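4.2 Who stays for the second half hour

The panel described in Section 3 gives us 552 households in the Werwood service area, each with a logging box attached to the main television. The box records which source is on the screen and for how long. It does not record who is in the room, so we asked one adult in each household to keep a paper diary for 13 days in January. Diary entries and box records were matched by clock time. Where the two disagreed by more than five minutes, we used the box for the length of the session and the diary for the people present.

After matching, 2,419 viewing sessions remained. A session starts when a program comes on the screen and ends when the set is turned off or the source is changed and not changed back within ten minutes. We chose ten minutes after trying shorter and longer limits. A five-minute limit split too many sessions at the commercial breaks, and a fifteen-minute limit joined sessions that the diaries treated as separate. The ordering of the program types reported below is the same under all three limits.

Sessions fall into two groups. In the first, the household was watching a scheduled broadcast. In the second, it was watching the same kind of material from a catch-up service, most often Stamalero, which every household in the area can receive with the basic package. We leave out recorded programs played from a disk, because the Emunix boxes do not separate them reliably from live viewing.

Broadcast sessions were longer than catch-up sessions for news, quiz shows and sport. For drama the difference ran the other way. Viewers who chose a drama episode from the catch-up menu usually saw it to the end and often went on to the next one. Gallagher found the same pattern in his earlier study of rural households, although his sample was small and had no diary component. Our results agree with his on drama and differ on quiz shows, where he saw no gap between the two groups.

Lifestyle programs were harder to place. This label covers home repair, gardening, travel and cooking, and the four do not behave alike. Home repair and travel look like news in our data: people watch the first segment and drift off. Gardening has too few sessions to say much. Cooking programs hold their audience past the half hour in both groups, and the diaries suggest that a good share of the viewing is done while another task is under way. Diary keepers wrote "on in the background" next to cooking more than next to any other type except news. 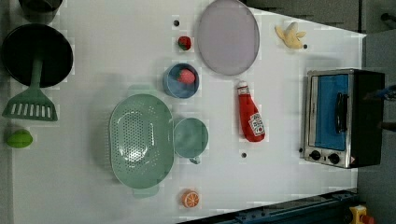 Figure 2. Frying pan, slotted spatula and toy-like food pieces on a white tabletop.

Background viewing matters for the measure we use. A set that is on while the family eats counts the same in the box record as a set that everyone is watching, and the diary corrects this only when the keeper bothers to note it. Urrutia's coding scheme deals with the problem by asking what objects a viewer could name afterward, and we borrowed a short form of it for the cooking sessions. Items were kept at the level of detail in Figure 2, so that "a frying pan" and "a slotted spatula" were each accepted as full answers and no credit was given for color or size. Keepers who had marked a session as background named fewer items, as expected, but most could still name at least one. We take this as weak evidence that background sessions are not empty ones, and we have left them in the totals.

Two limits should be kept in mind. The diary was kept by one adult, who was not always at home, and sessions watched only by children are almost certainly underreported. The second limit is the season. January is a heavy month for television in Werwood — the evenings are dark by five, and the local sports clubs do not meet — and a diary kept in summer might show shorter sessions throughout. We have no reason to think that the order of the program types would change, but the data cannot settle the matter.

The next section turns from length of session to time of day, using the box records alone.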